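Undero Film Festival
Call for Jury Applicants and Seasonal Staff

The Undero Film Festival is accepting applications for its audience jury and for 4 paid seasonal positions. Both calls close at the end of August. The festival runs in October at the Makero Theater and at two smaller screens on Sampaio Street.

Background

The Makero opened in 1879 as a music hall and was converted for film projection in stages. The main auditorium has 35mm and digital projection, a fixed center-channel speaker array, and step-free access to the rear stalls. The smaller screens are digital only. The program covers feature fiction, feature documentary, shorts under 30 minutes, and a restoration strand. Competition titles are scheduled in the main auditorium.

Audience jury

The audience jury has 11 members. It views all films in the feature fiction competition and awards the Drullus Prize, which carries a cash payment to the director. The jury meets separately from the professional jury and does not share ballots with it.

Applicants must:

- be 18 or older on the first day of the festival
- be available for every competition screening, including late shows that end after 11 p.m.
- have no financial or family connection to a competing title, its distributor, or its sales agent
- be able to follow English subtitles at normal reading speed
- agree not to publish reviews, ratings, or social media posts on competition titles until the prize is announced

Prior work in film is not required. Former jurors may apply again after two festival editions.

Jurors receive a full pass, a meal allowance on screening days, and a seat at the closing night dinner. Travel inside the city is reimbursed against receipts. Lodging is not provided.

Seasonal positions

Print and file traffic coordinator (1). Tracks delivery of all screening materials, logs drive serial numbers, requests decryption keys, and confirms key windows against the schedule. Experience with digital cinema packages is required. Contract length: nine weeks.

Guest services assistant (2). Prepares arrival sheets, books ground transport, issues credentials, and escorts guests between the hotel, the press line, and the auditorium. A valid driver's license is required for one of the two positions. Contract length: five weeks.

Subtitle operator (1). Runs live-cued subtitles for archive prints in the restoration strand. Applicants should be comfortable working from a spotting list in a dark booth. A short cueing test is part of the interview. Contract length: three weeks.
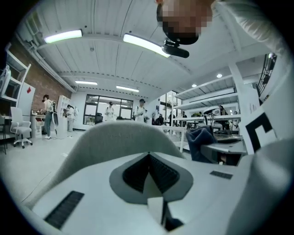
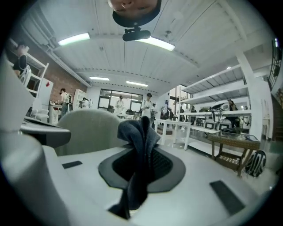

Pay and hours

Seasonal staff are paid hourly through the festival's payroll, with overtime after 40 hours in a week. The rate for each position is listed on the application form. Shifts during the festival are scheduled between 8 a.m. and 1 a.m., with a minimum rest period of ten hours between shifts. Schedules are issued two weeks before opening night. Changes after that date are made by written agreement only.

How to apply

Jury applicants submit the jury form and a statement of no more than 300 words on one film seen in a theater during the past year. Plot summary should be kept to two sentences. Statements over the limit are not read.

Staff applicants submit a resume, contact details for two references, and a list of any dates in September or October when they are unavailable. Use one form per position. Applicants for more than one position should rank them in order of preference.

Forms can be downloaded from the festival website or picked up at the Makero box office from noon to 6 p.m. Paper applications go to Undero Film Festival, P.O. Box 3572. Write JURY or STAFF on the front of the envelope.

Selection

Staff interviews are held in person at the festival office or by video call. Jury members are selected from the written statements, and a reserve list is kept in case of withdrawals. All applicants are notified by email in September. Individual feedback on jury statements is not available.

Applicants who need an access accommodation at any stage should state this on the form. Materials are available in large print on request.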